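Astuces d'atelier : logiciel de préhension pour débarras de table

Fiche tenue par Hanane Ouazzani et Benedikt Stöcker, atelier Clumberg. Dernière mise à jour : 28/02/2020.

Ces conseils concernent le réglage du logiciel quand on lui demande de ramasser des objets du quotidien sur une table de cuisine ou de salon. Ils viennent de nos essais avec le planificateur Skondano, mais la plupart valent pour n'importe quelle chaîne de commande.

Nappes et motifs
Les carreaux et les rayures gênent la segmentation par couleur. Estimez d'abord le plan de la table avec la profondeur, retirez-le, puis segmentez ce qui reste. Si la nappe fait des plis, relevez le seuil de hauteur de 2 mm à la fois. Un pli détecté comme objet se reconnaît à sa forme longue et très basse : filtrez sur le rapport hauteur/longueur.

Emballages brillants
Le film métallisé laisse des trous dans la carte de profondeur. Ne les bouchez pas par interpolation avant d'avoir calculé le contour sur l'image couleur. Cengiz Dağdelen fusionne 12 images successives avant de lancer la détection et garde la médiane. On perd un peu de temps au démarrage, le contour est bien plus stable.

Petits flacons et tubes
Un flacon blanc se prend par le corps, jamais par le bouchon. Pour un tube de pommade, visez le milieu et limitez la vitesse de fermeture. Les boîtes en carton se prennent par les petits côtés, sauf si elles se chevauchent ; dans ce cas, demandez au planificateur de retirer d'abord celle du dessus.

Tissus, gaze, chiffons
Pas de modèle rigide ici. Cherchez le point le plus haut du tas, descendez un peu plus bas que lui et fermez jusqu'à ce que le courant moteur monte. Notre consigne de fermeture est à 55 % de la course, à reprendre pour chaque pince. Attention, la gaze n'oppose presque rien : si vous attendez un pic net, vous attendrez longtemps. Mettez un délai maximal de 2000 ms, puis contrôlez la prise à l'image.

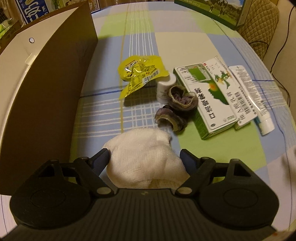
Comment le logiciel peut-il savoir qu'il tient un tissu si le courant moteur ne bouge presque pas ?
Comparez l'écartement réel des doigts à celui d'une fermeture à vide, puis vérifiez sur l'image que la région entre les doigts se déplace avec la pince. Les deux tests doivent être d'accord avant de passer à la dépose.

Journaux
Enregistrez la position demandée et la position atteinte, avec la même horloge. Nommez les fichiers par numéro d'essai et notez la version du planificateur dans l'en-tête. L'essai 2575 nous a coûté un après-midi à cause d'une version oubliée.

Voir aussi la fiche Kasten pour l'étalonnage de la caméra.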